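Wondcombe House Residents and Linen Group
Minutes of meeting, Feb 8, 2021
Posted by Elmarie Motaung

This site uses cookies to remember your settings. Accept | Manage

Present: Kilian Koller (chair), Elmarie Motaung (minutes), four residents.
Apologies: none received.

1. Previous minutes
Accepted with one correction. The laundry invoice was $413, not $431.

2. Dryers
The second dryer is still out of order. Troltia quoted for a new belt and can come within 30 days. Kilian to confirm the booking and ask if the lint filter is included.

3. Linen cupboard
The top shelf is full. Residents asked that single sheets be kept apart from doubles. Agreed to put coloured tape on the shelf edges. Elmarie has tape left over from the move.

4. Folding on the beds
The folding table is too short for larger items, so residents may keep using the beds in Room 7. Bedspreads are to stay on during folding. One resident asked that knits be laid flat and not hung, as the last cardigan stretched. Agreed. Fleece to be folded separately.

Pink butterfly bedspread, with cream pieces laid out on it: 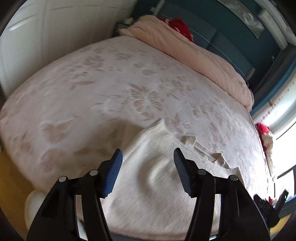
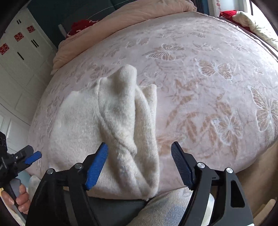 5. Spare blankets
Lendinau has offered 68 used blankets. We have room for almost half. Kilian to reply and ask about sizes.

6. Next meeting
To be held in the dining room. The roster will be left on the noticeboard.

Meeting closed 4:10 pm.

Contact the office | © Wondcombe House | Back to top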